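Room to Work
04/10/2019

The workshop at Osagie opens its doors at six in the evening, and by a quarter past there is usually somebody at every bench. People come in from work with their bags still on their backs, go straight to the nearest table and start looking at whatever was left there the night before.

It was a storeroom until September. Ebere Dauda had the keys and a long list of people who wanted a place to build things, and the building had a room full of old shelving. Clearing it took 12 evenings. The walls were painted white and money was found for benches. The whole job cost 2000 dollars, most of it spent on wiring and lights.

"We had a plan with a bench for each project," Dauda said. "That lasted two weeks. People wanted to see what the next table was doing, so they kept dragging things together."

The plan was dropped. Now the work surfaces belong to everyone, and the only fixed rule concerns what gets left on them at closing time. A job in progress can stay if it has a name and a phone number on it. Anything else goes on the shelf by the door, and after a month it goes into the parts bin.

Asabe Ogbonna looks after the bin. She sorts it by size first and by material second, which annoys some of the regulars, who would like the metal kept apart. Her answer is that people come looking for something that fits. She has also put up a sheet where members write down what they took, and most of them fill it in.

Benches are a subject on which everyone here has a view. The first ones, bought secondhand from a firm called Lorkach, were too low, and anyone tall went home with a sore back. Zulkifli Jugah raised them on blocks. He then built a taller one himself and made the top from a flat board that can be lifted off and replaced when it gets too cut up. He has replaced it twice.

"A bench top is something you use up," he said. "I'd worry if it stayed clean."

Height matters more than you might expect in a room where so much gets done standing. There are stools, but they tend to be used for putting coats on. A typical evening has one person working and a couple of others looking down at the same table, offering advice or waiting for a tool to come free. 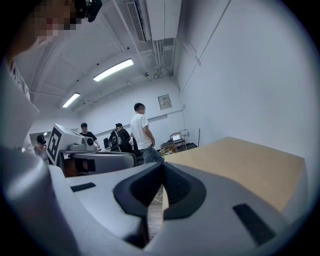

Osagie Makers' Club – Workshop Group

Bags are the other running question. Marcelle Gaillard wanted hooks along one wall and got them, but a good many members prefer to keep their packs on while they work – they have their own tools inside and don't want to walk across the room for a screwdriver. Gaillard has stopped arguing the point. She asks only that nothing be set down on the floor between the tables, where someone carrying a board could trip on it.

The next purchase will be a second set of lights, to go over the tables farthest from the door. After that comes storage for sheet material, which at present leans wherever there is space. Cempaka Pattinasarany has drawn up a rack with 6 slots and is pricing the lumber. She expects to have it built before the winter sessions begin, and anyone who wants to help with the sawing can leave a name on the sheet by the parts bin.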